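4.2 Counter clearing with soft items

The question behind this section is plain: can an arm do a small kitchen chore yet, start to finish, without somebody stepping in. We picked cloth and bowl. Put the cloth in the bowl, take it out again, leave the counter the way a person would. Cups and a coffee maker stay where they are, next to a sink.

Rigid items first, for contrast. Cups are mostly solved in our setup. Cloth is not. It has no fixed shape, so every grasp is a new grasp, and the wrist view fills up with folds right when the planner needs an edge to aim for. 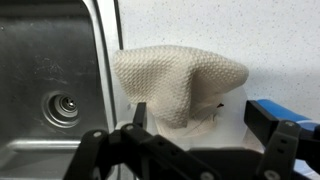 Marleny Betancur, reading an early draft, objected that a chore is only a chore if somebody wanted it done, and that a towel moved in and out of a bowl saves a household no time at all. Fair. We kept the task anyway - it contains the hard step of most laundry and wiping jobs, and it can be scored.

Scoring was strict. A trial counts only if the cloth ends up fully inside the bowl, the bowl stays upright and neither cup is knocked over. Total of 161 trials in the Sanasar kitchen, all run in February, same controller thoughout. Start pose is with the gripper open over the left part of the counter.

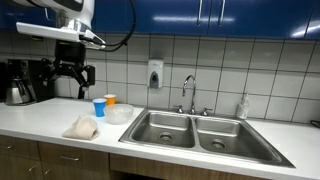
9 min read

Failures fell into two groups. In 33 trials the fingers closed on a single layer and the cloth slid out on the way up. In 7 the grasp held but the cloth hung over the rim at release, which a person would fix with one poke. Our controller has no poke. It lifts, moves, lets go, done. Adding a check after release is the obvious next step and we have not built it.

Lighting mattered less than we expected. Glossy cabinet doors and bare steel gave the depth estimate some trouble, but very few grasps were lost to it. Clear bowls were worse. The rim has to be found from highlights alone, and the policy tends to go down early.

Figure 4. Cloth held by the gripper at the bowl.
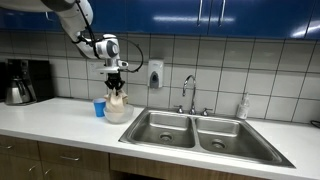
Adjoa Amoah
Lead author, Metgate manipulation group

Compared with the shop-floor runs at Carhuamaca (Section 3), the kitchen is harder per item and easier per hour. Parts on a line come in one pose and the pace is fixed. At home no one is waiting on the arm, so a slow retry costs little. We would accept three tries at a towel. A packing line would not accept two.

So, yet? For cups, yes with supervision. For cloth, not wihout a retry loop. Training used 3277 demonstrations, and we doubt that more of the same would close the gap. Section 4.3 repeats the test with folded cloths.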